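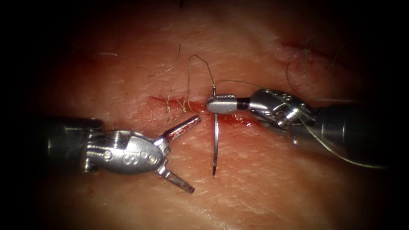 Subject: Re: [canvas-repair] Long tear near the ridge, running stitch or separate?

Thanks for all the answers on this one. I'm replying to the earlier message so the question stays in one place for people who search the archive later.

> I have an old Birkholm ridge tent, cotton, with a tear beside
> the ridge seam. I closed it last year with one continuous
> running stitch. It held for most of the summer, then the thread
> wore through at one spot and the whole line started to slide.
> Do I sew it the same way with heavier thread, or do I make
> separate stitches and tie off each one? The cloth near the edge
> is thin but it isn't rotten. I can get at both sides.

I would tie off each one, at least for the middle of the tear. A running stitch is quick and lies flat, and for a hem I would never use anything else. Beside a ridge the load comes from two directions and changes every time the wind does. If one thread carries all of it, one worn spot lets go of everything.

Before you sew, pull a thread from the hem allowance and see if it snaps dry. If it breaks with almost no effort, patch the area first and stitch through the patch. Thin cloth that still has some strength can be sewn directly, but start your holes well back from the edge. I go back 9 millimeters on cotton of that weight and a little less on synthetic. 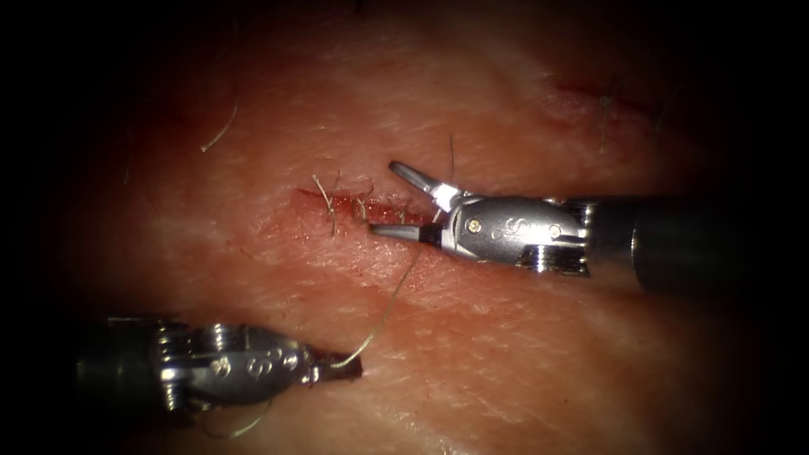
Spacing matters more than thread weight. People buy the heaviest waxed thread on the rack, and then they have to use a needle so thick that the holes line up like the edge of a stamp. Use a medium thread and give each stitch its own grip on sound cloth. Don't trim too close, either. Look at how the cut ends stand up in tufts along a sutured cut, with the one at the left end much longer than you would expect. On canvas I leave the ends as long as my thumbnail and press them flat under the seam tape.

For the needle, a plain sailmaker's in a small size is fine. A curved one helps only where you can't reach behind the cloth, and our tent owner can. I have been using the Lindness thread in the natural color. It frays a bit at the needle eye, so cut shorter lengths than you think you need.
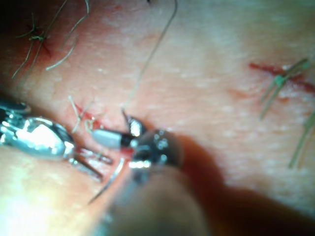

Babar Baloch wrote to me off list that he starts in the middle of a tear and works toward both ends, so any extra cloth gets pushed out to where it can be eased in. He also stops every 7 stitches and pulls the panel straight by the corners before going on. His other point was about sealing: he leaves the new seam unproofed until it has been rained on once, so the cotton can swell around the thread.

I agree with the first two. On the last one I'm less sure. I tried it on a Kamevero awning and got a drip on the table for most of a weekend, though that may have been my own holes. If anyone has done it both ways on the same tent, please post.

On tension, most of us pull too hard. The two edges should meet and lie level. If a ridge forms along the join, cut that stitch out and do it over. You can do that with separate stitches and leave the rest alone – with a running stitch you have to unpick back to the end.

If you haven't tied off this way before, spend an evening on something that doesn't matter. An old pair of work pants is good, or the bag the tent came in. Make a cut as long as your hand and close it. I did 10 before I stopped getting a pucker at the start. 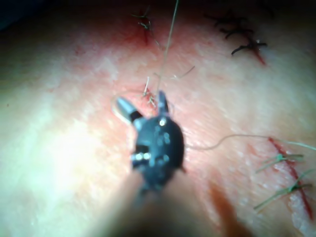 Practice suture pad, close up

The square knot is enough for waxed thread. For anything slick, put an extra turn in the first half so it stays down while you tie the second.

Someone also asked about the Jurić seam tape. It sticks well on clean cotton and badly on old proofing. Wipe the cloth down and let it dry overnight. I'd sew first and tape second, in warm weather if you can wait for it. December in an unheated garage did not work for me.

M.

Contact the list owner | Copyright remains with the authors of each message | 2,807 messages in archive | Back to top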